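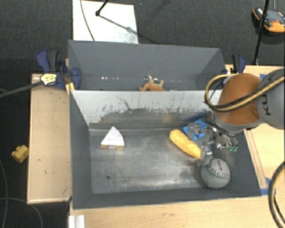

Ticket 196: Partner sign-up form sends new applicants to the wrong country desk

Opened by: Valentina Navarrete, Garrido partner network
Handled by: Thư Chu, Stuvley support
Opened: 31/03/2018
Status: Fixed, watching

Valentina wrote:
Hi team! Applications are pouring in from the new regions and we love it, but 11 of them landed with the Chile desk when they should have gone to Peru. Fermín Ojeda spotted it when an applicant from Arequipa called him to ask why she'd had a welcome letter from Santiago. Could you take a look?

Thu, first reply:
Great catch by Fermín! I sent two test applications through the form, one with the country picked from the list and one with it typed in. The picked one went to Peru. The typed one went to Chile, so we have something to chase!

Notes:
- Cleared the form cache. No change.
- Switched off the Mimside add-on. No change.
- Opened the routing table. Typed entries fall through to the default desk, and the default is Chile. Got it!
- Lautaro Zúñiga made the country field list-only and set the default to "Unassigned".
- Sent both tests again. Typing is blocked now, and the picked one reached Peru.

Valentina wrote:
Wonderful, that was quick! Can the 11 be moved over without sending the welcome letter again?

Thư wrote:
Yes! Untick "Notify applicant" before you press Move. The export limit is 1000 rows, so your full list fits in one file if you'd like to check older entries too (I would). Leaving this open until Maximiliano Cabral has gone through the Bolivia desk.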